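Trirnoter
Jobs and Contributors

Call for readers and one part-time assistant editor

Trirnoter is a digital magazine for people who like small airports, regional airlines and the aircraft that fly between them. We publish every month on tablet and phone, and twice a year we print an issue on paper. At the moment we have 3297 subscribers, and many of them have been with us from the first issue.

We are now looking for two kinds of people. Please read both parts before you write to us, so that you apply for the right one.

1. Reader panel

The reader panel is a group of subscribers and non-subscribers who read each issue before it is published. You do not need to work in aviation. You need to be curious, and you need to tell us clearly when an article is boring or hard to follow.

As a member of the panel you will:
- receive the draft issue on your own tablet or phone ten days before publication
- read at least four articles and fill in a short form
- join one video call in each season, at 6 p.m. Central European Time
- receive a free subscription for as long as you stay on the panel, and both printed issues by mail

You must be 18 or older and comfortable reading in English. It does not have to be your first language. It is not mine either.

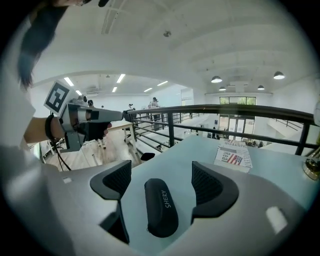 A hand and tools, up close

2. Assistant editor (part-time, 2 days a week)

The assistant editor works with me on the back issues. We have over 123 of them if we count the old newsletter, and we want all of them to be searchable before the end of next August. The work is quiet and needs patience. You will check scanned pages against the original text, correct the names of airports and aircraft types, write short summaries, and answer letters from readers.

We would like you to have:
- some experience in editing, library work or proofreading
- good written English with American spelling
- interest in civil aviation, mainly the regional kind
- a careful way of working with dates and sources

It is helpful, but not required, if you have used Noltex, the program in which we keep our page archive. We can teach you this in one week.

The pay is 1367 euros per month before tax. The contract is for one year and can be made longer if both sides agree. You can work from home, but for the first month we would like to see you in our office at Plasbridge. The office is on the second floor and has an elevator. Travel costs for the first month are paid by us.

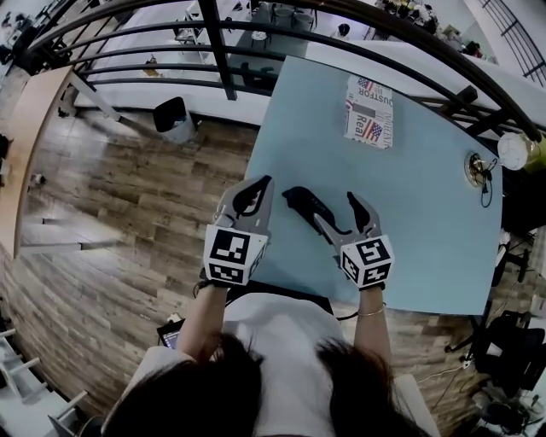 At the light blue table

How to apply

For the reader panel, send a short message with your name, your country, the device you read on, and the last article about flying that you enjoyed. It can be from any magazine, also from our competitors.

For the assistant editor position, send a résumé of no more than two pages and a summary (150 words) of any article in our free sample issue. Please do not send a photo of yourself. We do not need it.

Write to Hằng Lưu, editor, through the contact form on this site and choose "Jobs" or "Panel" as the subject. I answer every message, but in the week before publication it can take some days.

Both calls are open until the end of August.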